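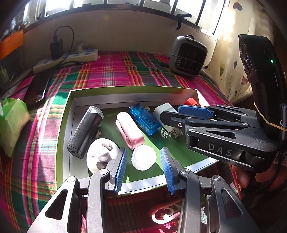 Según Merja Jääskeläinen, lo que más tiempo le quitaba antes de instalar Harju era casar a mano los registros de la pinza izquierda con los de la derecha, y en las tareas con objetos pequeños un desfase de pocos fotogramas bastaba para que la política aprendiera a cerrar los dedos tarde. Pide todavía que el visor permita abrir dos sesiones a la vez. La función está en desarrollo y se explica más abajo, en el apartado de limitaciones.

Harju
Software de sincronización, revisión y exportación para demostraciones con pinzas de mano
Fabricante: Fandton
Ficha revisada el 16 mar 2018

Descripción general

Harju recibe las grabaciones hechas con una o dos pinzas de mano instrumentadas y las convierte en episodios listos para entrenar o para reproducir en un brazo. Alinea los relojes de los dispositivos, calcula la trayectoria de cada pinza, estima la apertura de los dedos y deja el resultado en un formato único, sea cual sea la cámara o el soporte utilizado.

El programa funciona en el ordenador del laboratorio y no necesita conexión a internet después de la activación. Los datos no salen del equipo. Puede usarse desde la interfaz gráfica o desde la línea de órdenes, y ambas leen los mismos archivos de configuración.

Está pensado para manipulación de sobremesa: coger, soltar, ordenar, insertar, abrir tapas, pasar un objeto de una pinza a otra. Trabaja bien con bandejas y cajas abiertas en las que se mezclan piezas de forma y material distintos.

Componentes

Harju Sync. Alineación temporal. Toma como referencia el dispositivo que el usuario designe como principal y corrige sobre él la deriva de los demás. Si hay señal de disparo común, la usa. Si no la hay, busca la correspondencia en los datos inerciales durante un gesto de arranque, que consiste en juntar y separar las dos pinzas antes de empezar. El gesto puede hacerse también al final, y en sesiones largas se recomienda hacer los dos.

Prudov. Módulo de percepción. Calcula la posición de la pinza a partir del vídeo y de la unidad inercial, y la apertura a partir de la posición de los dedos en la imagen. Admite almohadillas de cualquier color siempre que contrasten con el fondo. La primera vez se calibra con una secuencia de apertura y cierre completos; la calibración se guarda por pinza y se carga sola cuando el número de serie coincide.

Ukmont. Módulo de planificación. Comprueba si la trayectoria grabada puede ejecutarla un robot concreto. Lee el modelo cinemático del brazo en URDF, resuelve la cinemática inversa punto por punto y marca los tramos en los que se superan límites articulares, hay riesgo de colisión entre brazos o la velocidad pedida no es alcanzable. No modifica la grabación. Si el usuario lo pide, genera una copia con los tiempos estirados.

Visor. Reproduce los vídeos, las trayectorias y la curva de apertura sobre la misma línea de tiempo. Desde el visor se recorta, se etiqueta y se descarta.

Flujo de trabajo

La carpeta de una sesión se importa entera. Harju reconoce los archivos por su estructura y avisa de lo que falta. Una sesión con un solo dispositivo es válida y se procesa como tarea de una mano.

Después de la importación se ejecuta la alineación. El informe muestra el error residual de cada dispositivo y un código de color. En verde, el episodio pasa a la cola de percepción. En ámbar, pasa también, pero queda marcado para revisión. En rojo se detiene y hay que fijar el punto de arranque a mano en el visor, con un clic en cada pista.

La percepción es la parte que más calcula. Con tarjeta gráfica compatible se procesan varios episodios en paralelo; sin ella, de uno en uno. Conviene lanzarla por la noche si la sesión es grande. El proceso puede interrumpirse y sigue donde estaba al volver a abrir el proyecto.

La revisión se hace por lotes. El visor presenta primero los episodios con pérdida de seguimiento, luego los que tienen aperturas anómalas y al final el resto. Las teclas de aceptar, descartar y dejar pendiente se pueden cambiar en las preferencias. Cada decisión queda registrada con el nombre del revisor.

La exportación crea un archivo por episodio o un único archivo para todo el conjunto, con un índice en texto. Los campos que se incluyen se eligen en una plantilla. La plantilla de serie contiene imagen, pose de cada pinza, apertura, marca temporal y etiqueta de tarea.

Tareas con dos manos

Cuando intervienen dos pinzas, Harju calcula además la pose relativa entre ellas y la guarda como un campo propio. Entrenar con esa pose relativa suele dar mejores resultados en los traspasos que usar solo las poses absolutas, sobre todo si la cámara de una pinza ve a la otra durante buena parte del movimiento. Prudov aprovecha esa circunstancia: si una pinza aparece en el vídeo de la otra, la utiliza como medida adicional y reduce la deriva acumulada.

Para que funcione hace falta que la geometría de las dos pinzas esté declarada en el proyecto. Se incluyen perfiles para pinzas de dedos paralelos y de dedos articulados. Un perfil nuevo se crea a partir de un archivo de malla y cuatro puntos de referencia.

Entorno de grabación

No se exige un laboratorio preparado. El seguimiento necesita textura: una tela estampada, una mesa con objetos alrededor o una pared con muebles dan puntos suficientes, y una superficie lisa de un solo color da problemas. Las ventanas con luz directa obligan a fijar la exposición de la cámara antes de grabar. Con exposición automática, el paso de sombra a sol produce saltos que el programa detecta y señala, pero que no siempre puede recuperar.

Los objetos transparentes o translúcidos no afectan al cálculo de la trayectoria. Sí afectan a la segmentación opcional, que en esos casos debe revisarse. Lo mismo ocurre con las piezas brillantes.

Las pantallas encendidas y los reflejos en movimiento pueden excluirse dibujando una máscara en el visor. La máscara se aplica a toda la sesión o solo a los episodios elegidos.

Especificaciones

Dispositivos por sesión: una o dos pinzas de mano, más cámaras fijas opcionales
Episodios por proyecto, licencia básica: hasta 400
Episodios por proyecto, licencia completa: sin límite
Duración máxima de un episodio: 300 segundos
Frecuencia de salida de la trayectoria: configurable
Interfaz: español, inglés y finés
Sistema operativo: Linux, 64 bits
Espacio de instalación: 7 GB
Tarjeta gráfica: recomendada, no obligatoria
Automatización: línea de órdenes y biblioteca de Python
Modelos de robot: cualquier descripción URDF válida
Formatos de salida: HDF5, CSV y vídeo con archivo de marcas temporales

Licencias

La licencia básica incluye Harju Sync, Prudov y el visor para un puesto. La licencia completa añade Ukmont, la segmentación y el uso desde servidor sin interfaz gráfica. La licencia docente tiene las mismas funciones que la completa, cubre 20 puestos en la misma red y no permite el uso comercial de los datos exportados.

Las tres son permanentes para la versión adquirida. Las correcciones de errores son gratuitas mientras la versión esté en mantenimiento. El paso a una versión mayor se factura aparte.

El cambio de ordenador se hace desde el propio programa: se desactiva el puesto antiguo y se activa el nuevo con la misma clave. Si el equipo antiguo ya no arranca, hay que escribir a soporte indicando la clave y el nombre con el que se registró.

Limitaciones conocidas

El visor abre una sola sesión por ventana. La comparación de dos sesiones está prevista para agosto.

La estimación de apertura pierde precisión cuando el objeto tapa las dos almohadillas a la vez. El valor se interpola y el tramo queda marcado en la curva con trazo discontinuo.

Ukmont comprueba colisiones entre los brazos y con los volúmenes fijos que el usuario haya definido. No tiene en cuenta los objetos manipulados ni los cables sueltos.

No se admiten manos articuladas ni ventosas. Los proyectos creados con las versiones de prueba deben importarse de nuevo, porque el archivo de calibración ha cambiado de estructura.

Las rutas con espacios dan error en la línea de órdenes si no van entre comillas. En la interfaz gráfica no hay problema.

Contenido de la entrega

Instalador, clave de activación, manual en PDF, perfiles de pinza, un proyecto de prueba con episodios de una y de dos manos, y plantillas de exportación. El patrón de calibración se entrega en archivo para imprimir. Debe imprimirse sin ajuste de escala y pegarse sobre una superficie rígida.

Soporte y formación

El soporte técnico se presta por correo en español y en inglés. Para abrir una incidencia conviene adjuntar el informe de alineación y el registro del módulo afectado; no hace falta enviar los vídeos. El botón Crear paquete de diagnóstico reúne los archivos necesarios y deja fuera las imágenes.

La formación de puesta en marcha la imparte Aled Maddocks a distancia y abarca la instalación, la calibración de las pinzas propias del cliente y la revisión de una primera sesión completa. Se contrata con cualquiera de las licencias. Para fijar fecha es necesario tener el programa ya instalado y una sesión grabada con el gesto de arranque.

Productos relacionados

Ukmont para servidor, licencia adicional
Paquete de perfiles de pinza, ampliación
Mantenimiento anual de Harju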